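首页 登录 发现 话题 厨房 收纳 旧物 搜索

生活圈 > 厨房 > 餐具 > 连载帖

盘子太多了,这周开始一个一个过(连载,慢慢更)

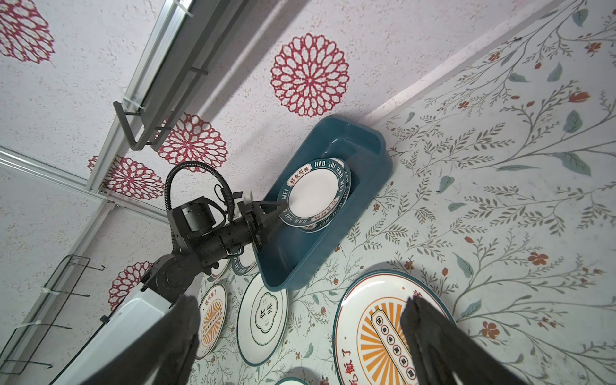 1/
先交代一下我的毛病:我买盘子。别人逛街买衣服,我逛街翻盘子,而且专挑带字的。纯白的、日式素色的,我都承认好看,可是拿在手里没劲。吃饭嘛,盘子上热热闹闹写几个字,我就觉得这顿饭有人招呼我。现在最得宠的是「好食好味」这一款,白底,一圈深青绿的边,边上绕着印白色的拼音 HAO SHI HAO WEI,一遍接一遍地转,上头再来一小块白底红字的中文。我念的时候老忍不住用广东话念,其实我广东话很烂。同款不止一只,往那个青绿色的塑料盆里一放,盆跟盘边颜色居然差不多,我看着特别舒服!

2/
有人要问了,为什么不直接放水池里洗。我家水池是房东装的,又浅又小,大盘子斜着进去还要磕一下龙头。磕过一次之后我就改用盆了。盆放桌上,坐着洗,腰也不疼。我妈看到说我像在给小孩洗澡,我说差不多,反正都要托着后脑勺。

3/
这只盆是在 Berudberg 买的,就是地铁口那家什么都卖的杂货店,拖把旁边是蜡烛,蜡烛旁边是鱼食。长方形,够深,四个角是圆的,圆角这点太重要了!以前用过一只直角的,角落里永远有一条刷不掉的东西,我用牙签抠过,抠完牙签都不想多看一眼。圆角的一抹就过去了。口沿往外翻一点,端起来手指有地方扣。

4/
颜色我当时纠结了好久。店里还有米色和粉色,米色显脏,粉色我老公说像泡脚的。青绿的拿回家他又说也像泡脚的。我没理他。

5/
继续说盘子。还有一只大的,白底,外面一圈红褐色,里面是橙色的太阳光芒,一道一道往外射,中间竖着一块牌子,里头一排小红圆圈写着字。左边的边上也有红字,有「饭了」两个字。这只我是在 Majali 清仓的时候抱回来的,当时它压在一摞素盘底下,只露出来一点橙色,我的手已经伸过去了,脑子还没同意。

6/
这只太闹,真的很挑菜。放番茄炒蛋,完了,蛋找不到了。放红烧肉也不行,一片红红褐褐的。最配的居然是清炒豆苗和白切鸡,绿的白的往太阳中间一堆,隆重得像过年。凉拌黄瓜也好看。我现在是先想今天用哪只盘子,再想做什么菜,顺序已经反了很久了。

7/
说正经的,为什么突然要把盘子全翻出来。因为橱柜的隔板弯了。上礼拜我拿碗,觉得门关不严,蹲下一看,中间那块板子像在微笑……我赶紧全搬下来,铺了一桌子。桌布本来就有花,盘子也有花,铺开以后我站在那儿眼都花了,找个汤勺找半天。

8/
然后就是洗。很久没用的盘子都有一层摸起来涩涩的东西,油烟加灰,干擦没用,越擦越匀。我的办法:温水,一点点洗洁精,先泡,泡到我喝完一杯茶。不要用滚水!带花纹的我一律不敢用太烫的水,也不用钢丝球。以前有一只牡丹盘就是被钢丝球刷秃的,现在牡丹只剩叶子,拿来垫花盆了。

9/
同一款的放一起泡,错开一点,别严丝合缝叠着,不然两只中间吸住,又滑又难分,越急越分不开。我有过一回两只盘子吸死了,放了一夜,第二天早上自己松了,我还挺生气的,觉得它在耍我。

10/
放盘子进盆的时候捏着边慢慢往下送,侧一点进去。这句话是说给我自己听的,我这个人手快,咣当一声,心也跟着咣当一声。塑料盆比水池好就好在这里,底是软的,磕一下没那么吓人。盆底再垫块旧毛巾就更放心。

11/
评论里有人问这种带字的盘子能不能进微波炉。我真不知道,别问我,看盘底,盘底没写的我一律不进。有金边银边的更别试。我家微波炉里固定用一只丑碗,丑得很安全。

12/
还有人问洗碗机。没有洗碗机!我家厨房转个身都要先收肚子,装了洗碗机我就得站到客厅里切菜。

13/
晾干这一步我走过弯路。买过一个 Stistum 的立式沥水架,看着很苗条,结果槽太窄,大盘子插进去往前点头,一晚上点了好几次,我半夜爬起来把它们抱下来。后来退了,换了最土的那种粗铁丝架子,丑是丑,盘子站得住。小盘放前面,大盘靠墙,碗倒扣在上层。筷子我另外放一个筒。

14/
架子底下那个接水盘请大家每天倒。我不说为什么,懂的都懂。

15/
今天洗到一半我朋友打电话来,我开着免提洗,聊了 60 分钟,水都凉了,手指头皱得像话梅。她说你要那么多盘子干嘛,你家就两个人。我说你要那么多口红干嘛,你家就一张嘴。她沉默了一下,问我能不能分她一只。

16/
分了。给她一只印鱼的,反正我不爱那条鱼,眼神不太好。要走的盘子我用旧报纸包,一只一张,竖着放进纸箱,比平摞稳。纸箱底先揉几团报纸垫着,上面空的地方也塞紧,晃一晃没声音才算数。

17/
留下来的现在分 3 堆。天天用的,放最顺手那层。请客才用的,放上面。还有一堆是「我知道不会用可是我舍不得」,放哪里我还没想好,暂时在鞋柜上,别告诉我妈。

18/
隔板的事后来这么解决的:量了尺寸,去 Cundero 配了一块厚一点的,顺便加了两个支脚撑在中间。以后一摞最多 5 只,我给自己立的规矩,写在便利贴上贴柜门里面。贴完第二天就想摞第六只,忍住了。

19/
每两只之间垫一张厨房纸,或者那种圆的无纺布垫片。我以前嫌麻烦不垫,后来发现最下面那只的花上全是一圈圈的磨痕,心疼得要命。无纺布的好,能洗,厨房纸时间长了会粘。超市装桃子的那个网套,剪开压平也能顶一阵子。

20/
有朋友想要「好食好味」的链接。真没有,是在小店里碰到的,老板拿绳子十字捆着卖,我拎回家手勒出两道印。你们逛老街的时候留意一下杂货铺靠里的架子,越往里灰越大,好东西越多。挑的时候拿起来对着光转一圈,看边上有没有小缺口,再放在平的地方按一按,看晃不晃。我有一只就是晃的,盛汤的时候汤自己会走路。

21/
那只晃的也没扔,现在装大蒜。

22/
对了,带花的盘子贴了价签怎么撕:吹风机热风吹一下,从角上慢慢揭,剩下的胶用一点食用油抹开,等一会儿再洗。别用指甲硬抠,抠完一块黑一块白,比不撕还难看。还有,动手前看清楚那是价签还是本来就印上去的!我抠过一只盘子上的印花,抠了好久,还夸这胶真结实。

23/
晚饭用哪只已经定了,「好食好味」,装蒸茄子,浇一勺蒜蓉酱油,茄子紫紫的配那圈青绿边,想想就饿。蒜就从晃盘子里拿。明天洗碗和汤勺,勺子比盘子还多,我先去躺会儿。

945 人看过

相关帖子
厨房隔板弯了怎么救
老街杂货铺淘碗记
蒸茄子到底要不要去皮
沥水架买了又退的都进来
一个人吃饭也要用好看的盘子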